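Satley open day, simulation station – speaker notes

Slot 2 of 4. Screen on before visitors come in. Keep the mouse away from the front row.

1. Opening

Welcome to the Tonarach simulation station. The real arm is next door and you will see it after this talk. What runs on this screen is software only. The scene files come from our Cetex library, which holds 188 objects and 80 room layouts at present.

State early that nothing on the screen is a video. Last December a good part of the group assumed it was, and the questions went off in that direction.

2. Why we simulate first

A new control policy gets 100 trial runs in simulation before it is allowed on hardware. A failed grasp in software costs a reset. A failed grasp next door can cost a finger pad and an afternoon of recalibration.

Mention the limits too. Contact and friction are approximations. A policy that does well here may still do badly on the real table – we see this most with thin, flat items.

3. The tabletop scene

Leave this up while talking. The gripper is open with nothing in it, just above the wood. Point out the blue cube first, then the flat card with the white border. The cube gives the fingers two sides to close on. The card lies flat and gives them very little. Then the gray computer tower: it is an obstacle for the path planner, and its shadow is a useful test for the vision part, which has to learn that a dark patch on the wood is not an object.

The chairs and the sofa are background. They are out of play for the task but they stay in, so that the vision part does not train on a bare room. 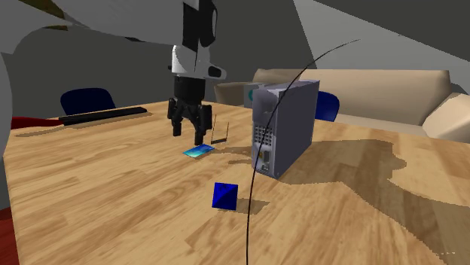

4. Live run

Start the run from the Oh console (left terminal, second tab). Wait for the ready line before speaking. One run takes some 198 seconds at normal speed, so talk over the approach and stop talking for the grasp.

If the planner stalls, reset once. If it stalls again, go to the recorded log and say so.

5. Questions and handover

Likely: cost, safety, whether the arm learns on its own. Keep answers short. Safety questions go to the hardware station, where the fence and the stop button can be shown.

Reset the scene, lock the console, send the group through the left door.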